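Ticket 405: Book tidying, gripper lets thin paperbacks rotate in the jaws
Project: Trerkness (household chores)
Opened by: Yaroslav Antoniuk
Status: Open, workaround in place
Priority: Normal
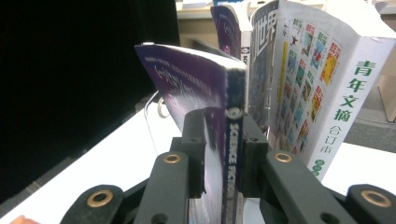 Attachment 1: jaw pads closed on the spine of the purple science fiction paperback, thick white book to the right.

Summary

The chore is "clear the table and put the books back on the shelf." Pads close on the spine, lift, carry, set down upright. Thick books are going really well. Thin paperbacks get picked up fine, but some of them turn between the pads during the carry and arrive at the shelf leaning, and then they won't go into the gap.

I want to say up front that I'm thrilled we have this problem. In February we were filing tickets about books that never left the table at all!

Steps to reproduce

1. Stand a thin paperback on the table, spine toward the gripper.
2. Close the pads on the spine, default force.
3. Lift and carry to the shelf at normal speed.
4. Watch the top corner of the cover. If it starts to drop during the turn toward the shelf, you've got it.

Expected: book reaches the shelf at the angle it was gripped.
Seen: 64 carries with thin paperbacks, 6 of them rotated enough to miss the gap. No drops. Thick books over the same session, no misses.

Log

Entry 1, 03/09/2023, Yaroslav
First guess was pad wear. Swapped both pads for the spare set and ran it again. Same behavior, so the old pads are back on and I've put the spares in the drawer marked Pivton with the other soft parts.

Entry 2, Yaroslav
Turned the closing force up one step. Rotation got better, but now the spine creases, and I don't want to hand somebody back a magazine collection with a dent in every issue. Force is back at default. Please leave it there.

Entry 3, Yaroslav
Gripping height matters a lot. With the pads low on the spine, the top of the book swings like a flag. With the pads at the middle or a little higher it behaves much better. On the attachment the pads are over the words SCIENCE FICTION, with the round emblem still showing above them, and that kind of position is what I've been using as my reference for this series. Easy to remember too: clamp the words, leave the logo.

Entry 4, Benítez desk
Read through the log. Question from our side: does a tilted book at the start make it worse? The purple one on the attachment is leaning already, and the cover has a curled top edge. If the planner assumes a straight book and the book is at an angle, the whole error rides along to the shelf.

Entry 5, Yaroslav
Great catch, and yes! I went back over the 6 misses and every one began with a book that was leaning at the grip. Straight books, same height, same force: all in. So we have two things mixed together here, a real rotation in the jaws and a starting tilt we never measure. I'd been blaming the pads for both.

Entry 6, Yaroslav
Workaround added. After closing, the gripper presses the bottom edge of the book lightly against the table before lifting, which squares it up between the pads. It costs 2 seconds a book and looks a bit fussy, very much like a person tapping a stack of papers straight. I love it.

Entry 7, Benítez desk
Does the press step also run for the thick ones? The 青年文摘 bound volume (the white one, marked 合订本) has pages that fan out at the top, and we'd worry about pushing down on it.

Entry 8, Yaroslav
No, thin books only for now. The thick ones stand by themselves and don't need it. The fanned pages are a separate headache when the neighbor on the shelf is tight, so I'll open a new ticket for that and link it to this one.

Still to do

Measure the tilt before closing, so the press step can be skipped when the book is straight.
Try the Pukeck pads, which have a rougher face, at default force.
Repeat with two matching paperbacks standing one behind the other. The purple issues have very similar covers and I'd like to know whether the picker sees one book or two.
Keep charging cables out of the test area.

Note for anyone asking whether machines can tidy a bookshelf yet

My answer this week is: a small one, slowly, if the books are mostly upright when it starts. Books lying flat or open face down are still a job for a person. But a year ago I'd have said no to all of it, and now I'm arguing about a few degrees of lean on a paperback. Keep the tickets coming.

Next update after the Pukeck pads have been tried.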